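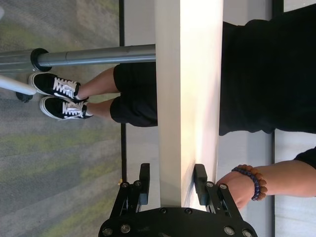 Minutes, Flonbridge tenants assoc., July meeting. Started 7:10, quorum ok. Last month's minutes approved, one fix: the bike room key deposit is refundable.

## 1. Money

- Balance 2,882. Dues still coming in from the back building.
- Paid out 394 for the hallway lights. Receipt in the binder.
- Question on why the lights cost more than the quote. Extra fixture by the mailboxes, was not on the first list.
- Accepted, no objections.

## 2. Laundry room

- Dryer 2 dead again. Kevton came out, wants 945 for a new drum and belt. Long talk about whether its worth it.
- Option B: landlord replaces it under the lease. Clause is vague. Someone to dig out the 'common equipment' page and send it round.
- No vote tonight. Do not sign anything with Kevton yet.
- Quiet hours: keep 10 pm. Motion for 11 pm failed, 4 for, 9 against.

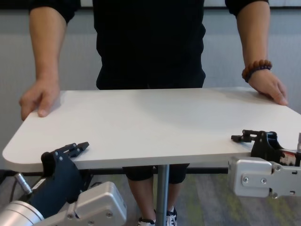
- Sign on the door needs redoing, old one still says 9 pm. Put it lower so people see it.
- Lint. Again. Please empty the trap.

## 3. Courtyard

- Þórarinsdóttir (the landscapers) can prune the maple in the fall, not before. Fine with everyone.
- Hose bib leaks. Reported to the landlord twice, third letter going out this week.
- Raised beds: two free, waiting list has three names. Draw from a hat next time.
- Request to move the grill farther from the ground floor windows. Agreed, 15 feet, tape on the pavers till we find something better
- Mint is to stay in pots!!

## 4. Package theft

- Two more since June, both front lobby. Grokoton lockers discussed, 148 a month for the small set.
- Against: cost, takes up the whole stroller corner. For: would stop the problem.
- Ask Grokoton about a trial month and if oversized boxes fit. Bring answer to next meeting.
- Meanwhile use the hold option at the post office if you're away.

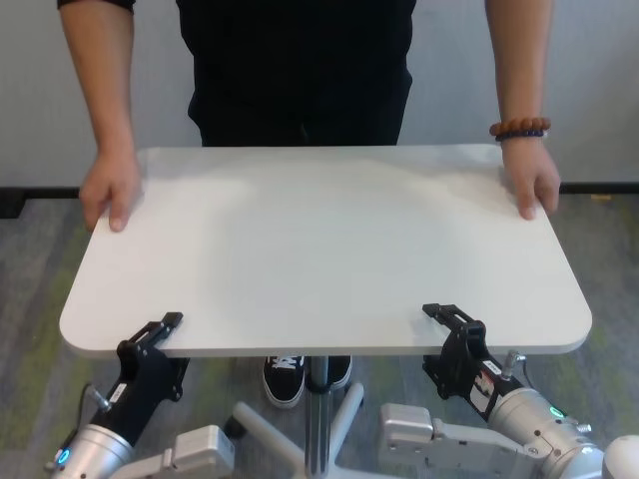
## 5. Other

- Fire door on 3 being propped open. Stop.
- Newsletter: short items by the 20th, under 100 words pls.
- Recycling pickup moves to mornings in August, bins out the nigth before.

Next meeting same place, 7 pm. Laundry goes first on the agenda. Closed 8:35.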